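Thursday, October 11, 2001

Marker day. I've been putting this off since the summer and I have run out of excuses, so the bench saws stay quiet and I get to write about felt tips instead.

Background, for whoever reads this after me: we mark out on everything. Pine, MDF, card, acetate, the backs of our hands. And for as long as I've been in this shop the markers have lived in whatever was nearest, mostly the tin by the window and the bottom of the glue drawer (never put anything in the glue drawer). When the Sidavar panels came in we needed four colors that would stay put under a coat of varnish, and I spent most of a morning scribbling on offcuts looking for a green that worked. Never again!

So the plan is one bag, one set, kept together. Clear plastic so you can tell what's inside without tipping it all out, and a zipper so it survives being thrown in the site crate. Rawan Atallah wanted a roll with loops, like for chisels, and I do see the appeal, but the loops would be the wrong size for at least half of what we own and I'm not sewing a new one every time we change brands. Bag it is. She has agreed to try it until November and then complain in writing.

What goes in: the whites with the colored caps, which are the ones everybody reaches for, plus the odd colors we use for layout on the Gellen job. The fat chisel tips stay out and go back on the hook with the squares. Highlighters can live in the office, they're no use to us on timber.

I did the scribble test first, before anything went near the bag. Scrap of ply, one line each, cap back on until it clicks. Anything that skipped got a second chance after resting tip down in a jar over lunch. A couple came back to life, which pleased me more than it should have. The rest went in the trash, and if anybody fishes them out again I will know who it was.

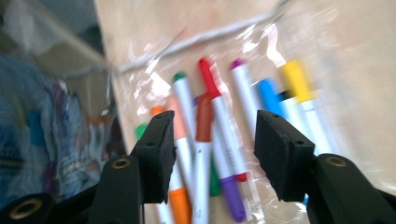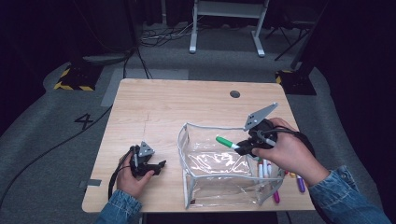
Model Shop and Finishing – Workshop Notebook

Notes on the bag itself. The plastic is clear all right but it's crinkly, and under the lights it throws so much glare off the wrinkles that you end up reading caps by tilting your head. I can live with that. The green cap and the red caps are easy to pick out. The piping along the edges is white and I expect it to be every color but white by Christmas.

It's much easier to fill with the bag open and standing up on the table. Lying flat, the film folds over on itself and you're poking a marker at a crease. Stood up, you just go in over the top. I'd like something stiff in the bottom so it stays that way when there's only a few in it – maybe a strip of that 2 mm card left over from the Upadhyay model, if it hasn't all been used for shims.

Question of which way up. I had a strong opinion on this when I started (caps up, all of them, so you can see the color from above) and then went and asked, and got a different strong opinion from everybody. Elham is the only supplier of ours who prints anything about storage on the box, and theirs says to lay them flat. Flat makes sense for the ink, I suppose, but it does nothing for finding the one you want. For now: caps up while the bag is on the table and in use, zipped and laid on its side overnight. We'll see if anyone does it.

Counting, for the order. This is everything in the building and not only what goes in the bag. I turned out all the drawers and got 69, which is ridiculous for a shop this size. After the scribble test, 20 of them were no good at all and another 9 were the sort that write if you lean on them. Those 9 are in the jam jar by the pillar drill and they're for rough work only, labels on offcuts, arrows, that kind of thing. Please don't put them in the bag!

Cost: I'm not going to work it out. We keep buying green because nobody can find the green, and then there are greens everywhere. I've crossed it off the order for this month and put down black and a spare red.

Things that went wrong. I zipped up too quickly once and caught the film in the teeth, low down near the end, and had to back it out a bit at a time with a fingernail. No tear that I can find. Go slow on that last inch. Also I wrote the shop name on the bag with one of the markers we'd just saved and it wiped straight off on my sleeve, so the bag currently has no name on it. Will try the paint pen tomorrow, or a luggage tag through the zipper pull, which was Rawan's idea and probably the better one.

The blond table was good for this, by the way. Plenty of space to spread out, and pale enough that a lost cap shows up straight away. It does have that cable hole toward the far side, so keep small things away from there. There are a few scratches on the top but they're light, and I'd rather leave them alone than start sanding one patch and have to do the lot. Tape needs to come off that edge at some point too. Warm it with the dryer first and peel it low, and don't go at it with a scraper.

Somebody asked whether we should do the same for pencils. Yes, but not by me and not this week. Pencils are worse, they come in every length down to a stub you can't hold, and people get sentimental about the stubs.

To do:
Stiffener for the bottom of the bag, cut to fit, corners rounded so it doesn't poke through
Name on the bag, paint pen or tag
Second bag for the site crate if this one holds up
Take the glue drawer apart and clean it (there's a purple cap stuck to the base and I have no idea what it belongs to)
Ring Elham about the blacks, ask if they'll split a box

Back on the Gellen panels after lunch tomorrow. The varnish on the first test piece was still tacky when I left, so I've propped it up on the rack by the door with a note on it. Do not stack anything on that rack.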